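Student Robotics Club > Build Guides > Edley Hand Gripper

5. Setting Up the Whiteboard Station

This section covers placement of the board and the first grip check with the Edley hand gripper. Complete Section 4 (finger pads) before starting. Two people are needed: one holds the gripper, the other works at the board and keeps the log.

5.1 Placing the board

1. Stand the whiteboard next to the desk, close to the wall. Leave a walkway on the open side.
2. Tighten the knob beside the top mount by hand. Do not use pliers.
3. Wipe the board with a dry cloth.
4. Set one capped marker at the lower left of the board, next to the clip holder.

NOTE: Ceiling lights reflect in the glossy surface. If a reflection covers the area you plan to write in, turn the board a few degrees and repeat step 2.

5.2 Grip check

1. Hold the gripper level in front of the board with the finger pad toward the board.
2. Confirm that the mesh face of the pad is on the inside of the V.
3. Place a small, soft test piece in the opening of the pad.
4. Close slowly until the piece stops moving, then hold for 5 seconds.
5. Open, remove the piece, and write the result in the log.

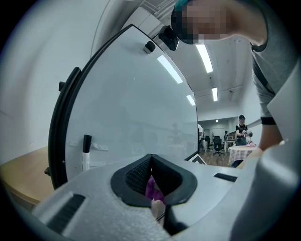

Fig. 5-1. Gripper at the whiteboard, small test piece inside the V of the finger pad.

Repeat the check five times with the same piece. If the piece slips more than once, go back to Section 4 and reseat the pad. Pads from the Boltstead kit (part 761) and the older McPhee pads are not interchangeable. Do not mix them on one gripper.

CAUTION: Keep fingers and sleeves out of the opening while the gripper is closing. The person at the board must say "clear" before each close.

CAUTION: Do not cover the slotted vent with tape or with your palm.

5.3 Log entries

Write the gripper number, the pad type, and both operators' initials on every line. Give finished sheets to Aslı Duman before the Sunday session. Report damaged pads to Shuk-fan Lai, who keeps the spares.

Continue with Section 6, Marker Pickup.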